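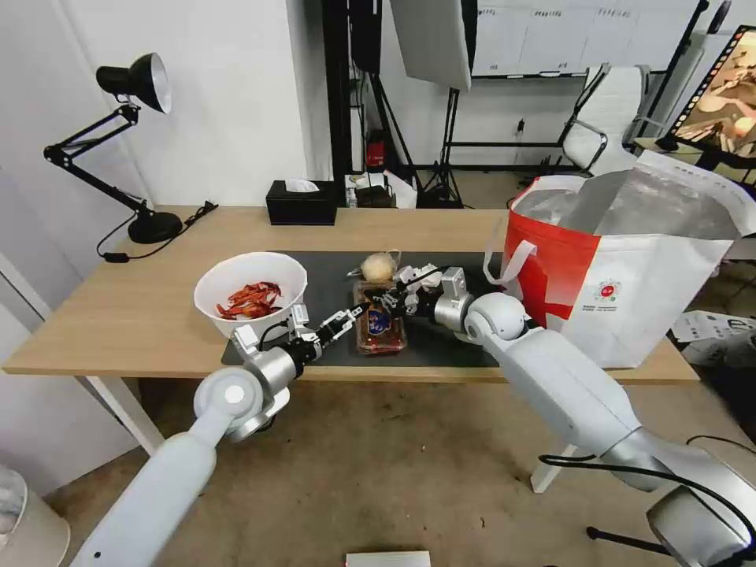
**Kekana two-arm packing kit, bench inspection before we decide on the lease**

Filled in by Jintana Suwannarat for the Lolby trial, September. Nhi Khúc, I've left you the last word on anything marked OPEN, and please do scribble over me where you disagree! I've written more than the form has room for, as usual, so get yourself a coffee first.

## 1. Bench and surroundings

- [x] **Desk stands level and doesn't rock.** I leaned on every corner and it stayed put, bless it.
- [x] **Mat lies flat under the working area.** Dark gray is a good choice, and my eyes were grateful for it by the afternoon.
- [ ] **Power cords kept off the working surface.** OPEN. The desk lamp's cord trails across the top, and I'd like it clipped along the back before anyone works a full shift here.
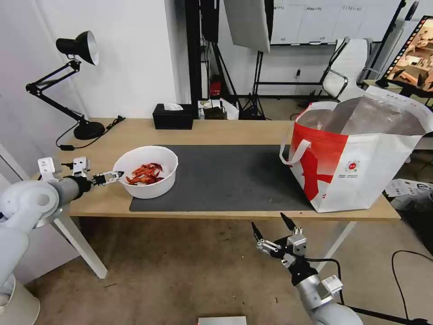 - [x] **Items to be packed are within reach.** We're using ordinary groceries, dried chilies among them, and I do think that was the right call (the foam blocks in the Kekana starter box are lovely and tidy, but our customers in Pallitdale don't order foam blocks).
- [x] **Shopping bag stands open by itself.** The insulated lining helps it keep its shape. A thin paper bag may be another story, so please try one, Nhi.

## 2. Arms and grippers

- [x] **Fingertips free of chips and sharp edges.** Checked with the power off, running a cotton glove along each one.
- [x] **Stop button reachable from the operator's chair.** Pressed it 20 times over the morning and both arms halted every time.
- [ ] **Arm cables clear of the elbow joints.** OPEN. They loop more generously than I'd choose. Jultier, who would be doing our servicing, offer a sleeve for this and I've asked them for a price.
- [x] **Soft packaging held without tearing.** I fussed over this one, having lost a good many bread bags to the last kit we looked at. 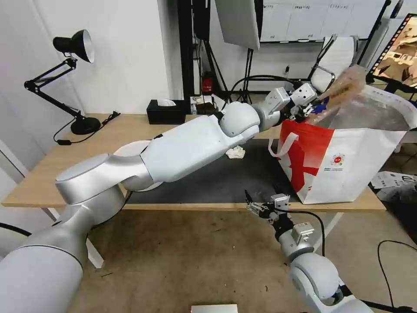
## 3. Speed and handling

- [x] **Trial speed limited.** Set to 70 percent for the whole session, and I'd be happy to leave it there for the first month.
- [x] **Arms keep clear of each other over the mat.** They do come close at times, so 3 of us watched this from different sides and were all satisfied.
- [ ] **Floor clear around the desk.** OPEN. Cable on the carpet to the right, and boxes there too. I'd like a proper walkway. 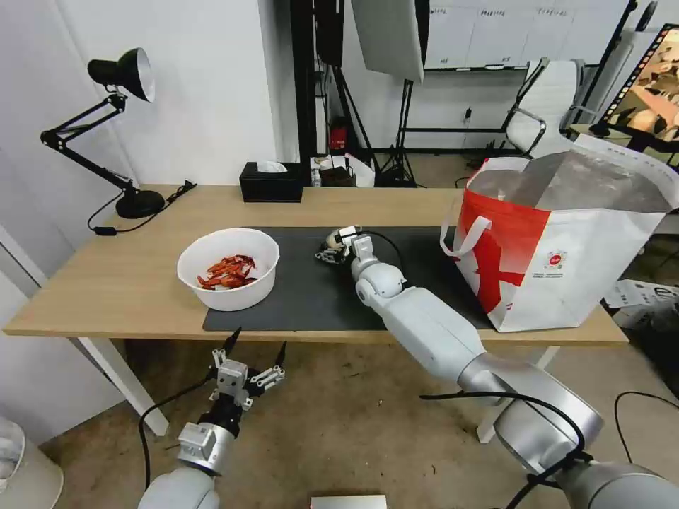 Nhi, you asked me whether new staff would feel comfortable sitting near it, and I think they would, once they've had a gentle half day with somebody patient. The manual is clear enough, though I'd want the pages on restarting after a stop printed large and kept by the chair.

My recommendation is to go ahead with the lease for 2 kits once the OPEN items are closed. Ring me before you sign anything with Jultier, as I still want to talk over the call-out charges.

Signed: J. Suwannarat

Second check: N. Khúc (to be completed)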